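Kitchen drawer slides keep coming off the runner, repair or replace?

Posted 22/07/2026 in Kitchens and Joinery

Tistness
The top drawer in my kitchen has started dropping on the left when I pull it out past halfway. The units were here when we bought the house, so I have no paperwork. It has side-mounted metal runners with small plastic wheels. I have pushed the drawer back on three times now and it lasts a week or so before it drops again. It isn't overloaded, just the usual odds and ends. Do I need new runners, or can I get away with tightening something? I don't want to replace the whole unit. I rent out the flat upstairs with the same kitchen, so whatever I do here I will probably end up doing there too.

3 replies

Clavetti
Take the drawer right out first. Pull it to the stop, lift the front and it should come free. Then check these in order.

Screws. The ones at the front of the cabinet runner work loose because they take most of the weight. If a screw just spins, the hole has gone. Pack it with a matchstick and wood glue, leave it overnight and put the screw back in. A fatter screw will do as well, but check the head still sits flat or the wheel will catch on it.

Level. Put a short spirit level along each runner. If one side is lower at the front, the drawer will creep forward and drop. Mine was out by 3 mm and that was enough.

Empty the drawer before you take it out if there is anything sharp in it. Scissors slide straight to the back when you lift the front.

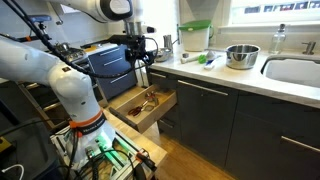 Wheels. Spin each one with a finger. If it wobbles or has a flat spot, change the pair of runners. You can't usually buy the wheels on their own, and it's not worth the hunt.

If you do need new ones, measure the old runner from end to end and ignore the depth of the cabinet. They go up in 50 mm steps. Write down the height of the drawer side too — I forgot and had to go back to the shop.

Bodura
Just buy new ones, mine were 7 quid a pair and took ten minutes.

Zein
I agree with most of what Clavetti says, but I'd look at the drawer box before spending anything. On older units the base sags and pulls the sides in, and then the wheels don't reach the runner properly. Measure the width at the front and again at the back. On mine the back was 6 mm narrower. I knocked the base back into its groove, ran a bead of glue along it and clamped it overnight. No trouble since March.

Also, left and right runners are not the same. They are normally stamped CL and CR for the cabinet, DL and DR for the drawer.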